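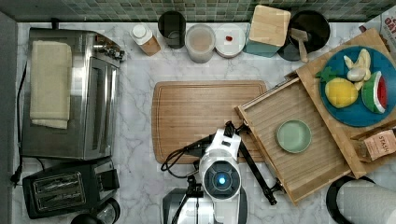
Work on the Mirlow store moved from construction to fitting-out during this reporting period, and the building was handed over by the contractor at the end of May. The sales floor now measures 64,000 square feet on two levels, in line with the plan approved at the start of the project. Flooring, lighting and fixed shelving are finished on the lower level, where footwear, team sports and outdoor clothing will be sold. The upper level, which holds housewares, toys and the customer cafe, is behind the lower level by three weeks. Countertops for the housewares department have been chosen in a white-and-gray marble finish with small green mosaic tiles along the back, so that goods such as toaster ovens and two-slot toasters can be shown as they would stand in a home kitchen. The same finish will be carried into the cafe counter.

Leasing and tenancy

Hevell has signed for the corner unit facing the parking lot and will operate it as a ski and bicycle service shop for an initial term of 5 years. The lease terms match those set out in our previous report, with one change: Hevell will pay for its own street entrance. Talks with Bognár over the smaller unit on the upper level are continuing. The remaining points concern opening hours and access to the freight elevator before 7 a.m. We expect to have a signed agreement, or a decision to re-list the unit, before the next report.

Stock and systems

Opening orders have been placed with all main suppliers except two in the winter range. The stock list for the store stands at 3,951 lines, of which almost 3,000 are already held at the Keresero warehouse. The balance will be delivered straight to the store in order to avoid double handling. The link between the warehouse system and the store registers was tested twice. The first test failed on items sold in more than one size, and a correction was made by the software supplier. The second test was completed without error on footwear and clothing. Housewares and toys have not yet been tested – the product codes for those departments were received late and are still being checked.

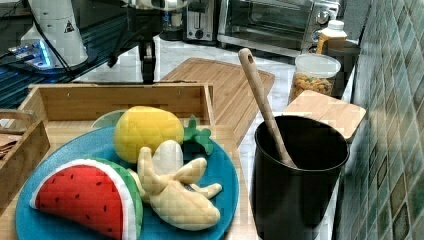

Staffing

The store manager, Njål Fjeld, took up his post at the beginning of the period and has been based on site since then. Department leads have been appointed for footwear, team sports, outdoor clothing and housewares. The toy department lead has not been appointed; a second round of interviews is scheduled. Sales staff will be hired in two groups, the first to help with shelving and the second to begin shortly before opening. Training for the first group will take place at the existing store, where each new employee will be paired with a member of the same department.

Budget

Spending to date is within the approved amount. Savings on the loading dock doors have been set against higher costs for the escalator, which needed additional steel supports after the site survey. The contingency fund has been drawn on once, for drainage at the north side of the parking lot. No request for further funds is made in this report.

Matters for attention

The permit for the illuminated sign on the street side is still with the city. Should it not be granted in its present form, a smaller sign without lighting has been priced and could be installed in its place. The delay on the upper level does not affect the opening date at present, but the cafe equipment cannot be connected until the electrical inspection has been passed. A date for that inspection has been requested.

Next period

Shelving on the upper level, the remaining system tests and delivery of the winter range are planned for the coming period. A revised opening schedule, with costs for the launch week, will be sent separately for approval.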